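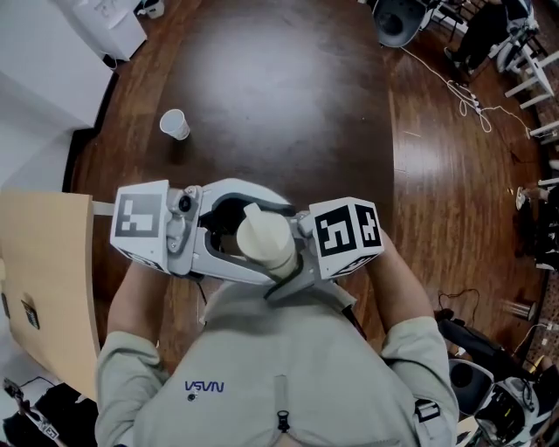
Foro Casa y Trastos > Muebles > Mesas redondas y otros amores difíciles

carcoma_feliz
Vengo a pedir consejo y, de paso, a desahogarme. Heredé una mesa redonda grande, de madera oscura, con un brillo que mi tía mantuvo durante décadas a base de cera y amenazas. Mirad el reflejo de la luz de arriba en el centro: una mancha blanca en la que casi puedes peinarte. Pues sobre eso la gente de mi casa apoya vasos de papel, como el blanco que veis ahí medio inclinado, y cuando pregunto por los posavasos me miran como si hubiera pedido un notario. ¿Qué le pongo encima? ¿Cristal, hule, barniz, una valla? La mesa lleva escrito a lápiz por debajo «1944», que tanto puede ser el año como el precio. Uso diario, dos adolescentes, café a todas horas.

Pulimento_Paco
Cristal a medida y a vivir. Yo puse uno en la del comedor y llevo años sin sufrir. Me pidieron 239 euros con el canto pulido y los pagué llorando, pero los pagué.

marquesina
Paco, con todo el cariño: una mesa con cristal encima es un escaparate. Oyes cada cucharilla, se cuelan migas por debajo y hay que levantarlo entre dos para sacarlas. Mi suegra tuvo uno y el día que lo quitó, la madera de debajo era de otro color.

Pulimento_Paco
Porque le daba el sol. Eso no es culpa del cristal, es culpa de la ventana.

marquesina
Claro, que tapie la ventana.

ebanista_jubilado
A ver, orden. Antes de poner nada hay que saber qué acabado tiene. En una zona que no se vea, por debajo del canto, una gota de alcohol en un bastoncillo. Si se queda pegajoso, es goma laca, y entonces el café caliente es enemigo declarado. Si no pasa nada, seguramente alguien la barnizó después y aguanta bastante más de lo que crees. Por la foto no me atrevo a decirte ni la madera. Brilla, eso sí.

carcoma_feliz
¿Y si hago la prueba y mi tía se me aparece por la noche?

ebanista_jubilado
Le dices que fui yo.

Theda Meinecke
Perdonad mi español, vivo en Cádiz desde hace poco. En mi casa tenemos una mesa parecida y uso la cera Nenov, la de lata pequeña. Una capa fina, esperar, frotar con un paño de algodón. No protege de todo, pero las gotas se quedan encima y hay tiempo de ir a buscar un trapo sin correr.

tornillo_suelto
La Nenov huele a iglesia. Lo digo como aviso, hay a quien le gusta.

Theda Meinecke
A mí me gusta.

lija1000
Yo voy a ser el bruto del hilo. Lija fina, acabando con grano 1000, y barniz al agua Barta, tres manos. Queda como una barra de bar y le puedes poner encima una olla, un gato o un cuñado.

ebanista_jubilado
Ni se te ocurra lijar sin saber qué hay debajo. Si está chapada, te llevas la chapa en la segunda pasada y luego vienes a abrir otro hilo que se llama «Socorro».

lija1000
He lijado más mesas que usted misas.

ebanista_jubilado
De eso me quejo, muchacho.

marquesina
Volviendo a los vasos: el de papel tiene su peligro. Parece inofensivo, pero se reblandece por la base si lo dejas un buen rato y te deja un cerco perfecto, de compás. Si además es de los que se tumban con mirarlos, como parece el tuyo, compra posavasos con peso. Los de fieltro Vasitlow vienen en caja de 12 y no se pegan al vaso cuando lo levantas.

Pulimento_Paco
Doce posavasos para una mesa que ya lleva cristal, ninguno. Ahí lo dejo.

tornillo_suelto
¿Nadie va a hablar del suelo? Ese tono rojizo con la mesa oscura queda muy bien. Yo no metería un mantel ni bajo tortura. Eso sí, fieltros en las patas, que una mesa de ese tamaño se arrastra «solo un momento» y te deja el parqué como una pista de patinaje.

carcoma_feliz
Los fieltros ya los tiene. Los pusieron los niños, así que hay tres de un grosor y el otro de otro. Cojea, pero en silencio.

lija1000
Eso se arregla lijando.

carcoma_feliz
Os cuento. Hice la prueba del alcohol por debajo y no se puso pegajoso ni pasó nada. Mi tía tampoco ha venido. He pedido los posavasos y una lata de Nenov, y lo del cristal lo dejo para cuando los adolescentes tengan novios que apoyen los codos.

ebanista_jubilado
Buena decisión. La cera, poca. La gente se cree que está untando una tostada.

Pulimento_Paco
En Clungate cortan cristal redondo, por si recapacitas. Guardo la plantilla de la mía.

marquesina
Paco, ¿tú cobras comisión?

Pulimento_Paco
Ojalá. Me faltan todavía unas cuantas para recuperar lo mío.

Theda Meinecke
Carcoma, cuando llegue la lata, caliéntala un poco entre las manos antes de abrir. En invierno está dura y deja grumos.

carcoma_feliz
Apuntado. Ya pondré foto cuando esté encerada, con los posavasos puestos.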